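Plirnari puts gripper fingertips to the test with cords and cardboard

March 1, 2022

Anyone who has ever tried to stuff a power cord back into the box it came in will feel some sympathy for the machines at Plirnari, where the winter has been given over to exactly that sort of chore. The small automation shop has been comparing two sets of fingertip pads for its two-finger grippers, one supplied by Volleck and the other by Babaei, and the people running the trial are happy to talk about it for as long as you care to stand there (we stood there quite a while, and were given tea).

The idea came from customers who pack electronics. Rigid parts are easy enough for most grippers these days, but a cord sags and slides around, and a thin cardboard flap will bend if you so much as look at it wrong. So the team settled on a packing job with a cord, a leaflet and a folding box, and wrote up 27 different starting layouts for them. Each set of pads gets the same 27, with the arm speed and the controller settings left alone in between.

Much of the attention goes to the wrist cameras, which watch over the fingertips the whole time. Irfan Chin, who looks after the trial, likes to have the gripper come in wide open so that both pads stay in view until the last moment, and he spent a good part of the winter fussing over the camera angle before he was satisfied.

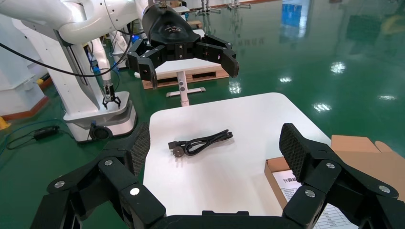

A textured pad on each finger, and a black cord to pick up.
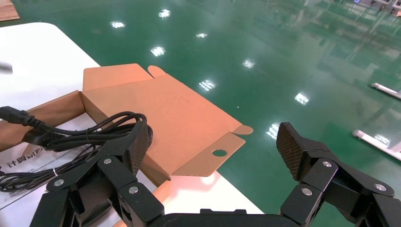

Nabila Wattimena was pleased to hear that cords were getting a turn at last, though she wondered whether 27 layouts would be enough to tell two sets of pads apart. Her own line at Drillura went through 14 pairs of fingertips before settling on one, she said, and the differences only showed up once the surfaces had begun to wear. She would like to see the same pads run again after a few months of real work, and she'd gladly trade notes with anybody who is trying it, especially on flaps and tabs, "because that's where we still lose most of our time."

Chin said the wear question was a fair one and that he hopes to fit in a second round. For now there are 17 layouts left to run with the Babaei pads, and he would not be drawn on which set is ahead. Plirnari plans to share its results in June, along with the full list of starting layouts, for any shop that wants to try them on its own arms.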